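Passenger lists should wait for the families

When an aircraft is lost, the carrier holds a document that everyone wants within the hour. The manifest is a commercial record, compiled for boarding and weight calculations. It was never designed as a casualty list, and I think airlines should stop treating it as a draft of one.

The Eltard charter accident in November shows the problem. The manifest carried 74 names. Two passengers had changed flights at the desk, and one infant was recorded only as a note against a parent's booking. A partial list reached broadcasters after 32 minutes. Corrections took 11 hours.

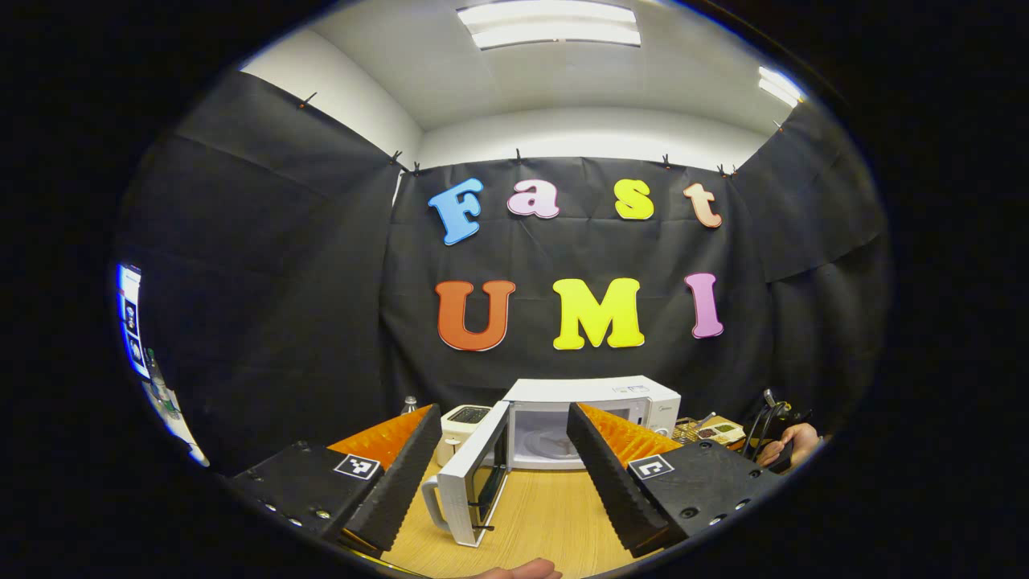

Foam lettering on a black cloth backdrop.

Kilian Aebischer, formerly of the operations desk at Sjöberg, argues that delay breeds rumour and that a flawed list is preferable to none. I accept the first point. His second assumes errors are distributed harmlessly, and they are not. A family wrongly notified will distrust every later message, including the correct one.

Ulla Viklund's proposal is more workable. The carrier would release the total on board at once, then nationalities once reconciled against border records, and names only after next of kin have been reached or a fixed period has lapsed. Her draft sets that period at 24 hours. I would accept longer where phone coverage is poor.

Regulators should write the sequence into the operating licence and attach a penalty to breaches by ground handlers, whose staff have the same access as the airline's own.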